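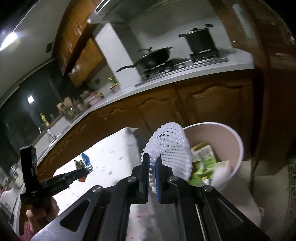
과일을 사면 항상 하얀 그물이 같이 옵니다. 배에도 있고, 사과에도 있고, 가끔 망고에도 있습니다. 한국에 와서 처음 몇 달 동안 저는 이 그물의 이름을 몰랐습니다. 가게 아주머니께 여쭤보았더니 그냥 "과일 싸는 거"라고 하셨습니다. 나중에 사전과 인터넷을 찾아서 "과일 망" 또는 "과일 포장재"라는 말을 배웠습니다.

오늘은 식탁 정리에 대해서 쓰려고 합니다. 저희 집 식탁에는 하얀 식탁보가 있습니다. 밝은 색이라서 작은 쓰레기도 아주 잘 보입니다. 과자 봉지, 사탕 껍질, 휴지, 그리고 이 하얀 그물. 저녁을 먹은 후에 차를 마시고 과일을 깎으면 식탁 위에 이런 것이 금방 모입니다. 그릇은 바로 씻는데, 이상하게 작은 쓰레기는 다음 날 아침까지 그대로 있을 때가 많았습니다.

그래서 요즘은 방법을 바꾸었습니다. 둥근 쓰레기통을 식탁 바로 옆으로 옮겼습니다. 전에는 쓰레기통이 싱크대 아래 문 안에 있었습니다. 보기에는 깨끗했지만 문을 열고 허리를 숙여야 하니까 귀찮았습니다. 지금은 의자에서 일어나지 않아도 손이 닿습니다. 손님이 오시면 조금 부끄럽지만, 식탁이 깨끗한 것이 저에게는 더 중요합니다.

쓰레기통은 Zitia라는 동네 생활용품 가게에서 샀습니다. 뚜껑이 있는 것과 없는 것 사이에서 오래 고민했습니다. 뚜껑이 있는 것은 2000원 더 비쌌습니다. 저는 없는 것을 골랐습니다. 음식물 쓰레기는 따로 모으니까 냄새는 별로 걱정하지 않았습니다. 다만 여름에는 생각이 달라질지도 모르겠습니다. 5월쯤 다시 써 보겠습니다.

그런데 분리수거가 저에게는 아직 어렵습니다. 과일 망은 재활용이 됩니까, 안 됩니까? 고향에서는 모두 한 봉투에 넣었습니다. 여기에서는 상자를 버릴 때도 테이프를 먼저 떼어야 합니다. 그물은 스티로폼처럼 보여서 처음에는 스티로폼 상자와 같이 내놓았습니다. 며칠 후에 보니 그물만 그 자리에 남아 있었습니다. 저희 건물의 안내문을 다시 천천히 읽었더니 과일 망은 일반 쓰레기라고 쓰여 있었습니다. 동네마다 다를 수 있으니까 여러분도 사시는 곳의 안내문을 확인해 주세요.

버리기 전에 다시 쓰는 방법도 몇 가지 해 보았습니다.

유리컵을 보관할 때 컵에 씌웁니다. 이것은 아주 좋습니다. 지난번 이사 때도 컵이 3개밖에 깨지지 않았습니다. (깨진 컵은 그물을 씌우지 않은 컵이었습니다.)

비누 밑에 깔아 둡니다. 비누가 덜 물러지지만 그물 사이에 비누가 끼어서 저는 금방 그만두었습니다.

설거지할 때 수세미처럼 씁니다. 컵 안쪽에는 괜찮은데 기름은 잘 안 닦였습니다.

이렇게 쓰려고 모으다 보니 서랍 하나가 그물로 가득 찼습니다. 세어 보니까 49개였습니다. 컵은 그렇게 많지 않은데 말입니다. 결국 열 개만 남기고 버렸습니다. 그물은 가볍지만 부피가 커서 종량제 봉투에 넣을 때는 꾹 눌러야 합니다. 손을 놓으면 다시 부풀어 오르기 때문에 그물 하나 안에 다른 그물을 여러 개 넣어서 버립니다.

식탁보에 대해서도 질문을 받은 적이 있어서 적습니다. 물걸레로 가볍게 닦고 마른 수건으로 한 번 더 닦습니다. 김치 국물은 바로 닦아야 합니다. 저는 한 번 늦어서 지금 그 자리에 항상 냄비 받침을 놓습니다.

다음 글에서는 냉장고 야채 칸을 정리하려고 합니다. 양파를 어디에 두어야 하는지 아시는 분은 댓글로 가르쳐 주시면 감사하겠습니다.

27/02/2025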